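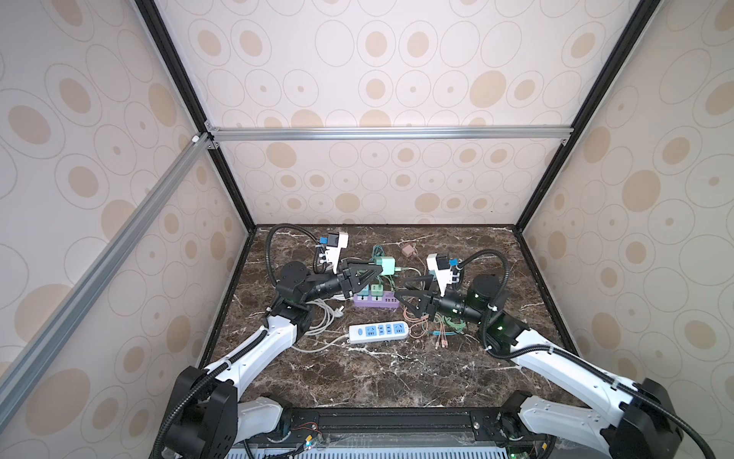
*Oval-print wallpaper over a dark brown marble tabletop.*

I'd been wanting to get Réka Gulyás talking about wallpaper for ages, and she didn't need much of a push! She's been hanging it for 12 years, mostly in the older flats up the hill in Brenimmont, and she still hums while she pastes.

"People are scared of pattern," she told me, pouring the coffee (very strong, be warned). "They'll live with a wall they don't like for 40 years, then ring me in a panic over a bit of beige."

So where should a nervous person start? "A hallway. You walk through it, you don't sit and stare at it. And buy one more roll than you think, all from the same batch."

I asked about the worst job she'd had and she laughed so much she had to put her cup down. It was a stairwell for Dénes Kozma, who runs the Medve café - three layers of old paper, and under those a coat of gloss paint. "I stripped it with a steamer and bad language. Dénes kept bringing me soup."

She likes ovals and leaves, anything with a soft edge. Stripes she'll do, but grudgingly. "Old walls lean. A stripe tells everyone."

And her own place? She went a bit pink. "White paint. All of it. I get home and I can't face the ladder."

She's booked up until October, but she does answer her phone at lunch.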